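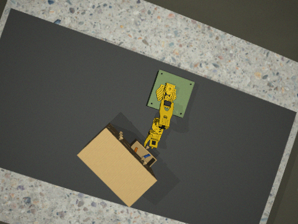

Progress report to the Stuler Fund: Mestcombe Fraud Casework Project

Reporting date: 2021-06-04
Grant holder: Mestcombe Advice Centre
Area covered: Mestcombe and Padbridge

1. Work in the period

The grant pays for casework with people who have lost money through payment fraud, and for help to those called as witnesses when a case reaches court. Both strands ran throughout the period. Casework was done by telephone and at the Mestcombe office. Witness support was given mostly at Padbridge, where the hearings are listed.

The centre opened 100 new cases. Most concern payments made by the account holder after a call or message claiming to come from a bank. A smaller group concerns forged signatures on cheques and withdrawal slips, and a few involve a relative or lodger using a card without consent. The last group takes longest to close. Clients often report the loss to the bank but do not wish to make a statement to the police, and the bank then asks for a crime reference number before it will go further.

The case record was moved to the new database in December. Old paper files were checked against the entries and the gaps filled where the client could still be reached. Files that could not be completed are marked as such and left out of the outcome tables.

2. Refunds and complaints

Where a bank refuses a refund, the caseworker first asks for the reasons in writing, then drafts a complaint with the client. Final response letters are still slow to arrive. In several cases the eight weeks passed without one and the complaint was sent on to the ombudsman service.

The largest single refund obtained was £2746, on an account where three withdrawals had been made over the counter in one week. The bank first held that the signatures matched. It changed its position after the centre supplied dated specimens from a tenancy agreement and a pension form. No court case has followed.

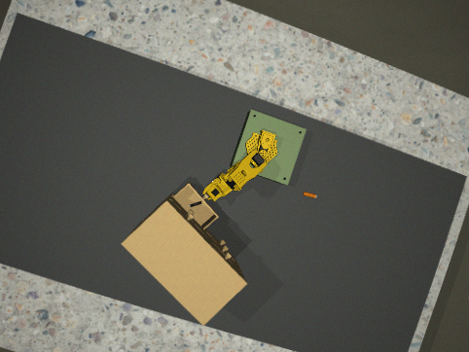 Robot arm and green base plate on a dark mat (computer render).

3. Witness support

Support consists of a call before the hearing, a meeting at court, and a call afterwards to explain the result. Adjournments remain the main difficulty. Witnesses have been sent home on the day -- in one case twice -- and have had to ask again for leave from work. The centre now rings the court office the afternoon before each listing. Late changes are still missed by this method.

Questions about bail come up in nearly every case. A one-page note was written to cover what bail conditions are, who can ask for them to be changed, and whom to ring if one is broken. It has been checked by the duty solicitors' firm, Tóth, and is in use.

4. Leaflets

A print run of 1000 leaflets on cheque and withdrawal slip fraud was delivered. Of these, 400 have gone out through libraries, surgeries and the two post office counters. The rest are held at Mestcombe. The telephone number on the back is correct, but the opening hours will need a sticker from next month.

5. Spending

Salaries and rent are in line with the budget. Travel is under budget and interpreting is over it. We ask for leave to move the unspent travel money to interpreting for the remainder of the grant year.

6. Next period

- Close or refer all cases opened before the move to the new database.
- Agree a named contact point with the court office at Padbridge.
- Revise the statement form so that the date of first report to the bank is entered separately from the date of loss.
- Send the outcome tables to the Fund with the next claim.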